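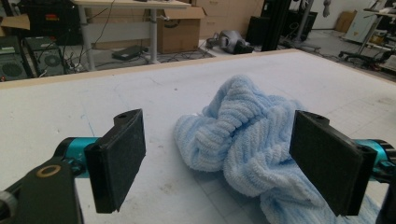

Towel Folding Notes (read me first)

Hi, and thanks for downloading this. I'm Jenő Győri, and this folder holds my notes, recordings and spreadsheet on folding towels on a flat table. It started as a page of scribbles in a kitchen drawer in Berkmont and got out of hand. I've tried to write down what's in each file, how I named things and where the holes are, so you can use it without writing to me first (though you're welcome to write!).

What you get

The collection covers 188 folds. Each one gets a row in the spreadsheet and most get a short clip. A fold starts with a towel dropped on the table in a heap and ends when I'd be willing to put it on a shelf. If I gave up partway, it still gets a row, marked "abandoned", and I left those in on purpose. There's a bad run of them near the beginning when I was trying to fold bath sheets in thirds on a table that was too short for it.

folds.csv – the main table, one row per fold
clips/ – the short videos, named by row number
heaps/ – still pictures of towels before folding
methods.txt – the folding methods, written out in plain steps
towels.txt – what each towel is like, including the annoying ones
changes.txt – what I fixed and when

The towels

I used 12 towels. They're all from the house, so they've had a life already, and a few have pulled loops or a hem that's gone wavy. I gave them nicknames because numbers got me mixed up. Dornholm is the big stiff one that came from my aunt's place and stands up by itself if you let it. Pulberg is thin and flat and folds like paper. Bárány means lamb, and you'll see why if you ever get your hands on something that fluffy. Full list in towels.txt, with my best measurement of each side. Soft towels stretch when you measure them, so take those numbers as friendly advice.

Ribbed towels deserve their own paragraph. I love them and they drive me up the wall. The plush ridges give you lines to follow once the towel is open, and that's a real help when you're squaring up the corners. In a heap, though, the stripes bend over every fold and your eye follows the stripe when it ought to be following the hem. I've grabbed what I was sure was a corner many times and pulled up the middle of the towel. Pale blue on whitish blue is the worst for this. The creases look darker than the edges do, so you go hunting for an edge inside a crease.

The table

Everything happens on one big white tabletop with a light wood edge. I like the white. Colored towels show up well on it and so does the shadow under a raised fold, and I read that shadow a lot. A soft gray patch beside the cloth often means there's a bulge you can get your fingers under. The white towels are harder to see, obviously, and I did fewer of those. Sorry about that.

One thing I'd do differently: a towel on a smooth top slides when you pull from one side. I ended up pulling with one hand and pressing flat with the other, and the rows where I did that are tagged "pin" in the notes column.

How I start a fold

1. Drop the towel from chest height. No arranging!
2. Look for the highest point and lift from there, slowly, until part of the hem swings loose.
3. Run along the hem to a corner. If you hit a tag first, turn around and go the other way.
4. Find the neighboring corner on the short side, then lay the whole thing out away from you.
5. Smooth from the middle to the edges.

After that it's whichever method the row calls for. There are 5 of them in methods.txt, from plain halves to the roll my mother uses for the guest bathroom. Thirds and then halves is the one I'd pick for a shelf. The roll looks lovely and comes undone if anybody breathes near it.

Columns in folds.csv

towel – nickname
method – matches a heading in methods.txt
start – heap, bundle or hanging half off the table
grabs – how many times I let go and took hold again before the towel was open
flat – yes, nearly or no
result – shelf, redo or abandoned
notes – whatever I felt like writing, spelling not checked

The difference between "heap" and "bundle" is fuzzy. I call it a bundle when the towel has rolled in on itself and you can't see any hem from above. With a heap you've got loops and humps but at least a bit of edge somewhere. I changed my mind on a few of these on rereading, and changes.txt says which.

Things to watch out for

The "flat" column is my opinion. I got pickier over time, so an early "yes" might be a later "nearly". If you need something stricter, go by the clips.

Two rows have no clip at all. I kept the rows because the grab counts were written down at the time.

Fluffy towels hide small wrinkles and thin ones show every single one, so please don't compare Bárány and Pulberg on wrinkles. It isn't fair to Pulberg.

Pillowcases and fitted sheets aren't in here. I tried one fitted sheet and we're not going to talk about it.

Using it

Go ahead and use any of this for whatever you like, including teaching your kids to fold. If you publish something with it, a mention of my name would be nice. If you find a mistake, send me the row number and what you think it should say, and I'll put it in changes.txt with your initials.

Last edited 12 September 2021. The only change was the nickname spelling in towels.txt, where Bárány had lost its accents.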